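Hirnora moves flange sorting to new belt line at Ronow site

By Alfie Lambert
September 2022
2 min read
20 shares | 4 comments

Parts supplier Hirnora has moved the sorting of its small flanged housings onto a belt line at its Ronow site. The change ends a arrangement under which parts were sorted on fixed benches in the main hall and carried to packing by hand cart.

The line occupies a separate bay with white paneled walls. The belt is dark green and runs between aluminum rails, with a wider ribbed profile along the working side. Hirnora said the dark surface was picked to give contrast with pale parts. Black parts are harder to pick out on it, and the lighting in the bay was raised in August after the first trial batches.

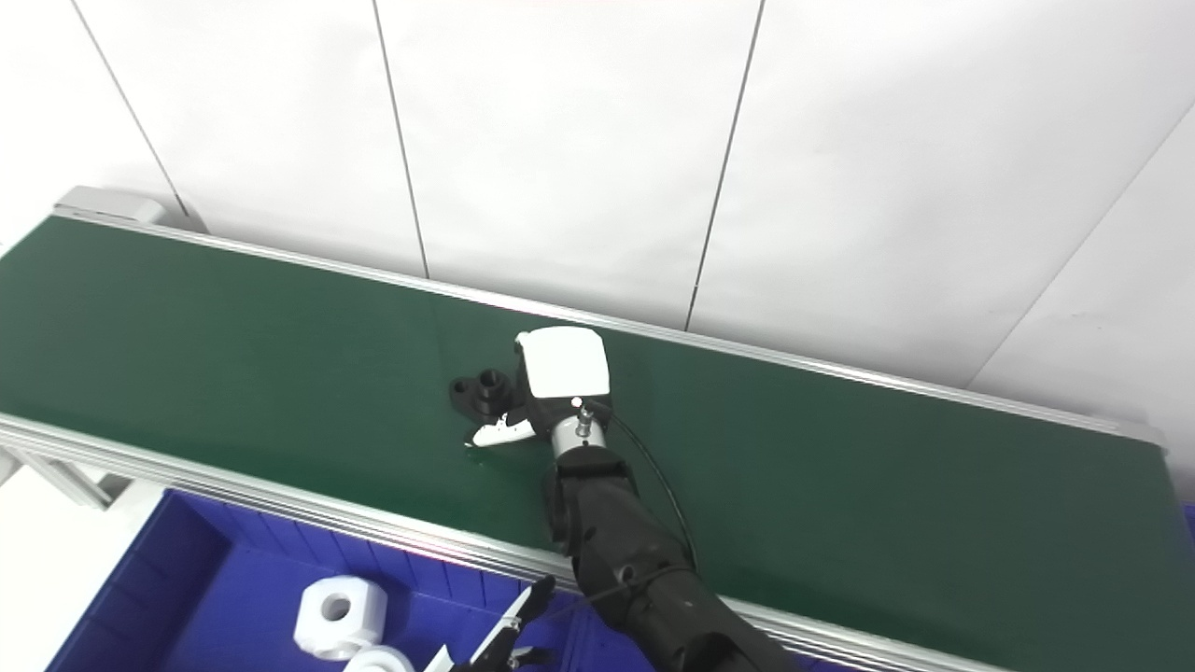

Planned output is 800 parts per shift once the line is running at full rate. The company did not give a date for that. Belt speed is set by the slowest station, which at present is the final check before packing, and the supplier of the drive unit, Sistau, has been asked to quote for a finer speed control.

Two part families are assigned to the bay. The first, listed in company paperwork as Nam, covers flanged housings with a raised center boss and a through hole. The flange carries a smaller hole at either end for fixing. The second family covers white blocks with a center hole, which are kept in plastic bins below the belt until they are called for.
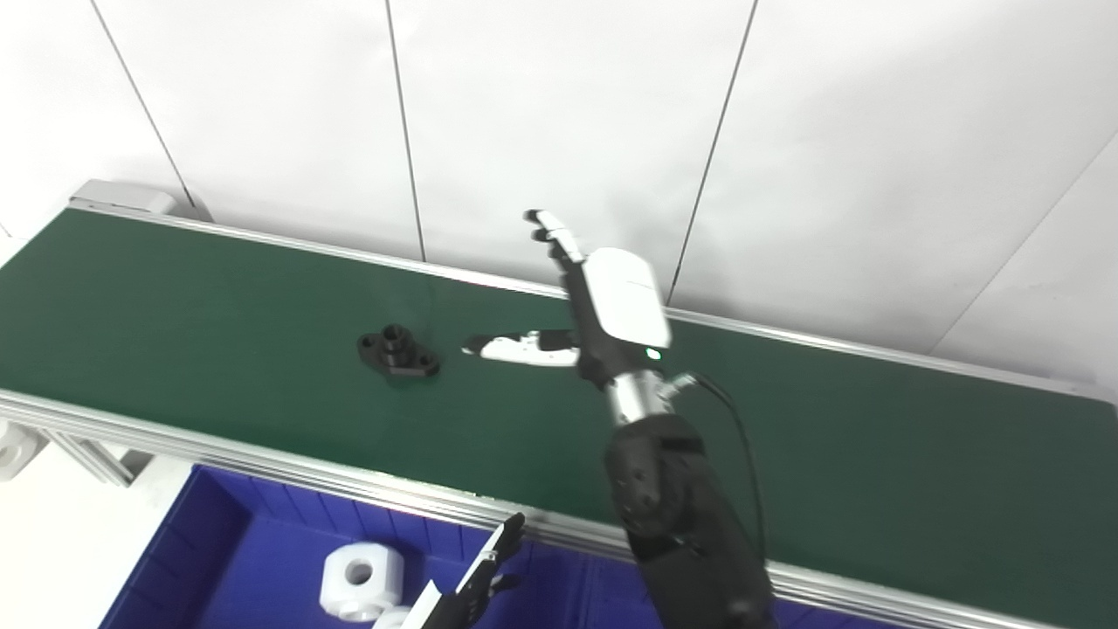
A black flanged part on the belt at Ronow, with a white block in the blue bin below.

Parts are placed on the belt with the flange down and the boss facing up. A part lying on its side is treated as a reject for handling purposes and goes back to the start of the line, even if its dimensions are correct. Spacing between parts is not fixed. Hirnora tested a marked belt with set positions but dropped it when the printed lines wore off near the end roller.

Bins stay on the near side of the belt. The earlier layout had them at the far end, and each change of bin meant stopping the line. Under the current layout a full bin can be swapped while the belt is moving, provided the next one is already in place.

Hole diameter and flatness of the flange are still checked away from the line, on samples drawn from each batch. The company said it has no plan to move those checks into the bay, citing dust from the nearby cutting area and the time needed to reset the gauges.

The old benches will be kept for repair work and short orders. Work on a second bay at Ronow has not been scheduled.

4 comments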